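Laundry and Linen Folding Room: Safety Checklist with Comments
Site: Grodport, ground floor
Checklist version: October revision
Completed by: Ildikó Csizmadia
Date: 25 April 2018
Read by: Kristóf Veres

Mark each line OK, NOT OK or N/A. Comments are optional. (I have commented on most of them. The old sheets came back with every line marked OK and nothing written next to any of them, and I don't believe a room like this has ever been OK on every line.)

SECTION A. FLOOR AND ACCESS

A1. Walkway between the door and the folding tables is clear.
NOT OK. Two bins of unsorted towels parked in it when I came in. I was told they had been there "just a minute." The one nearer the door had a delivery slip on top from that morning, so I have my doubts about the minute.

A2. Floor is dry, no lint buildup in corners.
OK for dry. Lint behind the dryers is another matter, see C3.

A3. Exit sign lit, door opens fully.
Sign OK. Door opens fully if you lean on it. I'm marking this NOT OK although last year's sheet passed it. A door that has to be leaned on is hard work for anyone with both arms full, and in this room that is everyone.

A4. Mats lie flat.
OK. New mats from Fomari. They are supposed to be easier on the feet during a long shift. Zsófia Fülöp says she can't tell any difference and I can't either, but they do lie flat.

SECTION B. FOLDING TABLES

B1. Tabletops clean, no sticky spots, no chips that could snag cloth.
OK. Wiped one down with a white rag and the rag stayed white. I did the far corner too, where people tend not to wipe.

B2. Table height suits the person working at it.
Partly. The tables are fixed. Andor Kelemen is tall and bends over his all day. The form has no box for "suits some people," so I wrote NOT OK. The answer last time was that adjustable tables were being looked into. I would like to know who is looking.

B3. Tables do not rock.
OK on all but the one by the window. A folded piece of card is not a repair.

B4. Nothing stored under tables that feet can catch on.
NOT OK. Crate of empty spray bottles. Removed while I was there.

SECTION C. DRYERS

C1. Lint screens cleaned after every load, log signed.
Log signed. I count signatures for a living and 44 of them in the same pen with the same slant makes me wonder whether they were all written after every load or all written after lunch. Marked OK because the screens themselves were clean when I pulled them. Please sign when you clean, or drop the log.

C2. Doors latch, machine stops when door is opened.
OK. Tested each one myself.

C3. Space behind machines free of lint.
NOT OK. You need a flashlight to see it. I suspect that is how it got this way. To be cleared before the next shift.

C4. Cool-down cycle is allowed to finish before unloading.
Can't say. Everyone told me it is. I watched one load and it was. One load with me standing there holding a clipboard proves very little.

SECTION D. CLOTH AND TOWELS

D1. Cleaning cloths kept apart from bath and kitchen towels.
OK on the shelves. Less sure about the bins.

D2. Microfiber washed separately, no fabric softener.
OK according to the card on the wall. The card on the wall also has the old phone number on it. Eldana Ayele does the microfiber loads and walked me through how she does it, and I trust that more than the card.

D3. Cloths checked for loose hems, holes and hard bits before folding.
Mixed. Staff do look at the hems. They look while folding, so a bad hem gets noticed when the thing is already half done, and then there is a temptation to finish it and put it on the pile. I pulled 4 cloths from a finished stack and one had a hem coming away. A loose hem is a small thing until it wraps around a mop head or somebody's finger.

D4. Cloths lifted by a corner or edge and shaken out over the table, never toward the face.
OK. I was ready to write something sour here, because this is the item people laugh at. It is a fair rule, though. Pins, staples and once a razor blade have come down with the laundry at other sites I visit. Picking up a cloth by a small pinch and letting the rest hang shows you what is in it. Plunging a whole hand into a heap does not.

D5. Oily rags go in the lidded metal can.
OK. The lid was on. It was also dusty, so either there are no oily rags or they are going somewhere else. Please find out which.

D6. Worn cloths are taken out of use.
NOT OK. The supplier, Jarklow, gives a number of washes for its cloths and the office treats that number as a promise. I don't. Some cloths go flat and slick early and some last well past it. Look at the loops and feel the cloth. If the loops have matted down and it slides over a wet surface without picking anything up, throw it out, whatever the spreadsheet says.

SECTION E. STACKING AND STORAGE

E1. Shelves fixed to wall.
OK. Pulled hard on each one.

E2. Heavy items stored between knee and shoulder height.
NOT OK. Bath sheets on the top shelf again. The step stool is kept in a different room, so I can guess what people stand on.

E3. Stacks do not lean.
OK at eye level.

SECTION F. PEOPLE

F1. Staff know where the first aid box is.
OK. I asked everyone on shift and they all pointed the same way. Contents checked, and the burn gel needs replacing.

F2. Breaks are taken.
The sheet says they are. Ask me again when I have come by without calling first.

F3. New starters shown how to lift a full bin.
OK, with a demonstration. It was a good demonstration, very straight back. Then the same person picked up the next bin the ordinary way.

ACTIONS

Lint behind dryers: Andor, before the next shift.
Bath sheets moved down: Zsófia.
Step stool brought into this room and left here: Zsófia.
Exit door adjusted: Kristóf to call the landlord. I want to see the work order.
Table by the window leveled properly: Kristóf.
New care card with the right phone number: Eldana.
Oily rag question answered in writing: Kristóf.

COMMENT FROM SITE (K. Veres)

Most of this is fair. I don't agree on the door, it has passed before. The lint log will be moved next to the machines so there is less reason to fill it in later. On D6, we pay for the Jarklow cloths by contract and throwing them out early costs money, so I would want a clearer rule than "feel the cloth."

REPLY (I. Csizmadia)

The door passed before because the last sheet was filled in at a desk. Moving the log is a good idea and I will look at it next time. For D6, take a cloth from the stack and one that is new out of the packet and wipe the same wet patch with each. If you can't tell them apart, keep the old one. If you can, out it goes. Two minutes' work. I'll leave both cloths with Eldana. Next check will be in October, or sooner if the exit door still sticks.

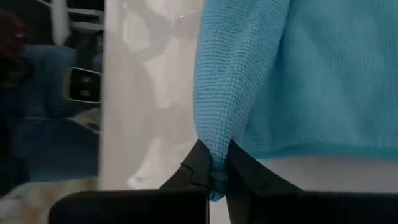
The bins in the walkway I will be checking every time I pass the building.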